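Looking after work gloves

Posted January 11, 2024 in Workshop and Garden

Most gloves wear out before they should. They get stuffed in a coat pocket damp, dried on a radiator and then pulled on again stiff. A decent pair will last several winters with very little effort.

Sort them by job

Keep one pair for dirty work and one for clean. Oil and old paint on the fingertips will mark anything you pick up afterwards, and it rarely washes out. I write the job on the inside of the cuff with a laundry pen. Mine say CAR, LOGS and INDOORS.

Leather

Don't put leather in the machine. Brush off dry mud with an old nail brush, then wipe with a cloth wrung out in warm water and a little saddle soap. Dry them away from direct heat, fingers pointing up. When they are nearly dry, put them on and flex your hands a few times. A thin coat of dubbin in October sees them through to spring. Too much makes them greasy and picks up sawdust.

Rubber and household gloves

Rinse the outside before you take them off. Once a week turn them inside out, wash in soapy water and hang by the fingertip from a peg. If a finger won't turn, hold the cuff closed and squeeze the air down into it. A shake of cornflour stops them sticking. When one glove goes, keep the other. Two odd left hands are no good, but turned inside out one of them becomes a right.

Cut up old cuffs for rubber bands. They are good for bundling canes, or for getting a grip on a tight jar lid.

Knitted gloves

Check the label first. Most will go through at 30 degrees in a net bag, without fabric softener. Wash dark ones with dark things the first few times.
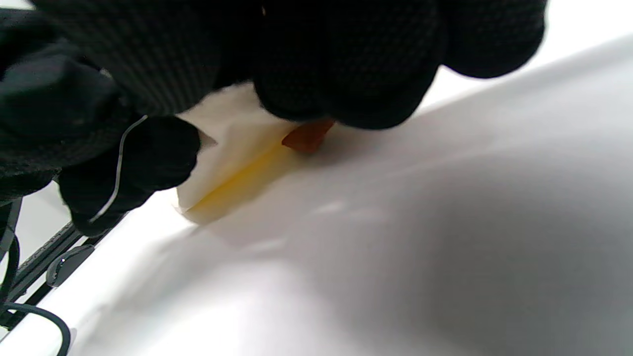

Pull them back into shape while they are wet – fingers first, then the cuff – and lay them flat on a towel. Hanging them from the cuff stretches the rib, and a loose cuff lets the cold in. Small holes at the fingertip are worth darning early. Use a thread slightly thinner than the yarn, and put a marker pen inside the finger to work against.

Gloves with a coated palm should be thrown out once the coating cracks. Glue doesn't hold on it. I tried.

Storage

A bulldog clip on a nail keeps a pair together. The hardware stall at Minerstead market sells them loose, and so does the ironmonger in Wandthorpe. Don't leave gloves on the shed floor over winter, and shake them out before putting a hand in. Spiders like the thumbs.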